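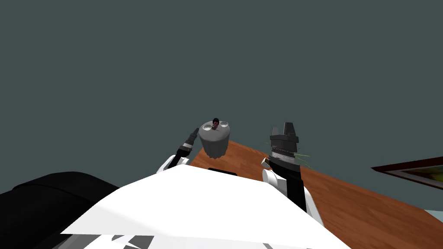
Reddish-brown wood grain, slate-gray wall.

A Saturday at the Table Works

Vermeulen has been making dining tables in Plurkholm for 64 years and lets the public in once a year. This year's open day fell on Saturday, June 23, 2018, which was also the hottest day of the month, and the parking lot is a field. The sign at the gate said OVERFLOW PARKING. I never found the parking it was overflowing from.

You get a sticker at the door. Mine was green, which put me in the third tour, and the third tour left before the second one for reasons the guide described as "the forklift." We were a group of 18, mostly couples who had come for the seconds sale and were treating the tour as the line you stand in to reach it.

First stop is the lumber shed, and it's the best part. It smells terrific, and the stacks go up to the roof with little sticks between the boards so air can get through. Each stack has a chalk date on the end. The oldest I spotted was from January of last year, and the guide said it still wasn't ready. He let a woman in our group hold the moisture meter. She pressed it into a board, read out the number, and was told very kindly that she had it upside down.

Then the machine hall, where the planers were shut off for the day so that we could hear the talk, and the ventilation was left on so that we couldn't. I did catch the bit about grain matching. Someone lays out all the boards for a top on the floor, shuffles them until they look right, and numbers them in pencil. It takes roughly 20 minutes per table. A man near me asked how they know when it looks right, and the guide said they stop arguing.

The finishing room was behind glass. They've switched from an oil to a hard varnish called Briltex, and there's a display panel with two samples side by side, one in each finish, inviting visitors to guess. I guessed wrong. I went back after lunch and guessed wrong again. The new stuff is supposed to stand up to red wine, and a bottle of red wine had been set out next to the panel to prove it, but by the time our group came through it was empty and the sample looked untouched.

The tour ends in the showroom with the new Numen range. Numen tables have a beveled edge and a name plate underneath, so a lot of grown adults were crouching. They're handsome. They also cost what my car cost, and the chairs are extra. I sat down at the longest one and tried to look like somebody who owns a gravy boat.

The seconds sale was in a tent out back. Everything was 35 percent off, with the flaw circled in chalk, and in several cases the chalk was the worst thing on the table. By the time the green stickers got there, the sensible sizes were gone. I bought a cutting board.

If you go: bring cash for the sausage stand, wear closed shoes (they do check), and take the road through the village even though the signs send you along the canal. The last tour leaves at three, depending on the forklift.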